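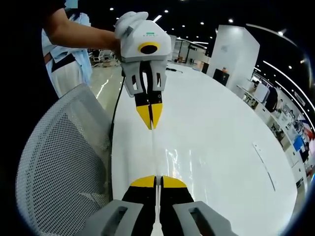

From the Workplace Services Office, Kurilham

Shared Tables and Seating: Arrangements from October

The large open office on the Juhl side of the building remains available to all departments, and use of its long white tables has grown steadily through the year. Staff are reminded of the arrangements below, which take effect at the start of October and replace the earlier guidance issued with the spring newsletter.

Tables are shared and are not assigned to any team. A table may be held for a full working day by entering the booking in the Wostanard calendar before 9 a.m. Bookings that have not been taken up by 10 a.m. will be released. Teams that need a table for more than six days in a row should write to this office beforehand so that other departments can be told.

The glossy tops show marks easily under the ceiling lights. A dry cloth is enough for dust and fingerprints. Pen lines and scuffs should be treated with the cleaner supplied by Runico, which is kept in the supply cabinet by the copier. Abrasive pads are not to be used on any table - two tops were dulled this way last winter and had to be replaced at a cost to the department concerned. Marks that do not come off with the Runico cleaner should be reported and left alone.

Cables are the most frequent subject of the comments we receive. Any cable brought to a table should be taken away at the end of the booking, including short leads and adapters. Where a cable must hang over the side of a table during the day, it should run down along the edge, clear of chair wheels and of the walkway. Unlabeled cables found after 6 p.m. will be placed in the collection box at the front desk and held there until the end of the month.

The gray mesh chairs belong with the tables and should not be moved to the meeting rooms. The budget for the coming year includes 200 replacement chairs across all floors. Departments wishing to report a worn seat or a loose back may do so through the usual request form.

White partition panels may be moved by Workplace Services staff only. Requests to open or close off part of the floor should be received two working days ahead, with a short note of the number of people expected.

The overhead lighting will be checked section by section during October. Work will be carried out before 8 a.m., and tables under the section concerned will be shown as unavailable in the calendar until it is finished.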